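Foro > Casa y despensa > Cestas de regalo para sorteos

Tema: ¿Cuánto metéis en una cesta para rifa?

marola_80
10 abril 2021
Estoy preparando cestas para la rifa del club de senderismo. Tengo 80 euros para todo y quiero sacar tres. La papeleta va a un euro y el año pasado vendimos 400. Mi duda es si poner solo dulce o mezclar con conservas y café. De momento tengo la cesta de mimbre y una caja con chocolate. 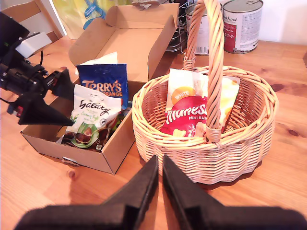

La bolsa azul es de Terry's Chocolate Orange.

tinto2839
Mezcla. Una cesta solo de chocolate no le sirve a quien no come azúcar. Yo pongo un bote de espárragos, café molido Brisel y algo dulce arriba.

pan_y_queso
No estoy de acuerdo. Las mezcladas quedan como la compra de la semana. En la rifa de mi barrio la de dulces es siempre la primera que eligen.

marola_80
Las conservas pesan y el asa de estas cestas no me da confianza. Os pongo otra de la mesa.

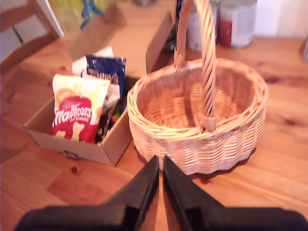 Caja y cesta, una al lado de la otra.

tinto2839
Por el peso no te preocupes si pones lo pesado en el fondo y centrado. El celofán cómpralo en rollo, en Stillorell lo venden por metros.

laurel_seco
Con 80 euros yo haría dos cestas y no tres. Y mirad las fechas de caducidad, que en una rifa que hicimos con 1000 papeletas salió un premio caducado y todavía nos lo recuerdan.

pan_y_queso
Dos grandes, de acuerdo. Lo de los espárragos sigo sin verlo.

marola_80
Pues serán dos, una de dulce y otra mezclada, y que cada ganador elija. El orden que voy a seguir:

1. Relleno de papel en el fondo, bien apretado.
2. Lo pesado en el centro y las bolsas por los lados.

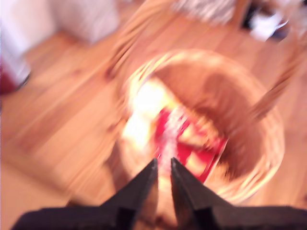 3. Celofán por debajo, subir las puntas y atar por encima del asa.
4. Etiqueta con el número del premio.

tinto2839
La etiqueta átala con cordel. Con cinta adhesiva se despega del celofán.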